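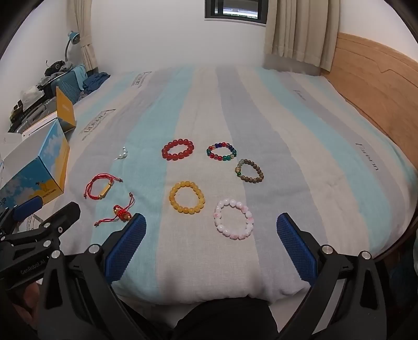

Re: [tanorside-talk] Ferry treaty vote and what the ministry told Plallton

Hi all,

Sorry for the slow answer, I was traveling and only caught up on the thread last night. Quoting the part I want to get into:

> Amanuel Negash wrote:
> I still don't see why our side should sign before Plallton does.
> The foreign minister told reporters in August that both capitals
> were "of one mind" on the strait, and then their ambassador went
> home for 16 days without a word. Does anyone have the text of
> the side letter?

I have most of it, Amanuel, but not the annex. My cousin's old office at Mikkelsen did the translation and the main letter is on the parliament site now (look under Treaties, then Pending – the search box won't find it). It's 8 pages and pretty dull until you get to the fishing part, where Plallton keeps the right to inspect any boat over a certain size and we get "prompt notice" in return. Prompt isn't defined anywhere. I read it twice!

I don't think the ambassador going home means as much as people are making of it. They did the same thing before the customs deal and came back with two small changes and a fruit basket. What bothers me more is that our own minister keeps saying the opposition was briefed, and the member for Avby says she got a phone call at 7 in the evening and no papers. Those can both be true, I guess, but I wouldn't call that a briefing.

On the money: the 400 permits are per year, so please stop passing around the version that says it's a one-time thing. The 2000 figure in the newsletter is the number of boats registered on both sides of the water, and it has nothing to do with permits at all.

I'm leaning toward a yes if they define the notice period and a no if they don't. The hearing is open to the public and I'm driving up from Tanorside that morning – room for three more in the car if you don't mind the dog. Write me off list.

And if anybody does have the annex, even a bad scan, please send it along before the hearing.

Best,
Jo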